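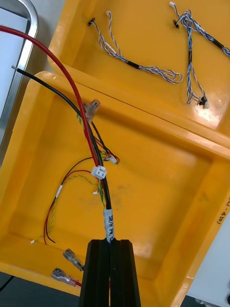

4.3 Comparing finger sets on wire harnesses

Read this section before you believe the grip figures in the vendor sheets. Garier and Dinell both rate their parallel fingers on rigid test blocks. A harness is not a rigid block. It bends, it rolls between the fingers, and its thin branches go wherever they like. Use the numbers from your own trays.

You will need:
The arm with the wrist camera fitted
One finger set from each supplier
Two yellow trays, one with the main harness and one with the twisted-pair cables
The trial log (form 1465)

1. Put the harness tray nearest the arm. Lay the red and black power wires across the rim and leave the thin branches as they fall. Do not comb them out. A tidy harness makes every gripper look good.

2. Keep the blue-and-white cables in the second tray. If they share a tray with the harness, you will be testing your untangling skills.

3. Fit the first finger set and run the open/close check from section 3.

4. Set the grip force to 18 N. The Presura controller may offer to choose a force for you. Decline. We have not found that its automatic setting gives the same value twice on soft bundles.

5. Jog the gripper to the bundle and close on the part just below the white label sleeve. Check the wrist view before lifting. The bundle should pass up through the gap between the fingers, with the printed text running along the cable.

Caution: Do not close on the white two-pin housing. It gives a firm hold and a flattering score, and it puts the load on the crimps.

Caution: Keep fingers and tools clear of any bare conductor end. The harness must not be connected to a supply during trials.

6. Lift 50 mm, hold, and lower. Write down slip, rotation, and any branch that caught on the tray rim.

7. Repeat until you have 44 lifts for that finger set. Fewer lifts will give you an opinion – you probably had one already.

8. Change fingers and start again at step 3. Leave the force alone.

Note on loose terminals: Spade terminals with clear sleeves tend to end up on the tray floor near the gripper. Look for them before each approach. A finger that lands on one can report a good grip with nothing useful in it.

Note on the camera: The wrist view hides the fingertips at the lower edge. Khoo's setup sheet calls this "full grasp visibility," a phrase we would not use. If you need to see the tips, add a side camera and log which view you scored from.

Reading the results

Compare slip first, then rotation. Ignore cycle time unless the two sets tie on both. If one set wins by only a few lifts, swap the order and run the whole trial again before ordering anything.

Send completed logs to Rigoberto Chávez, including the bad runs. Logs with no failed lifts will be returned with a request for the video.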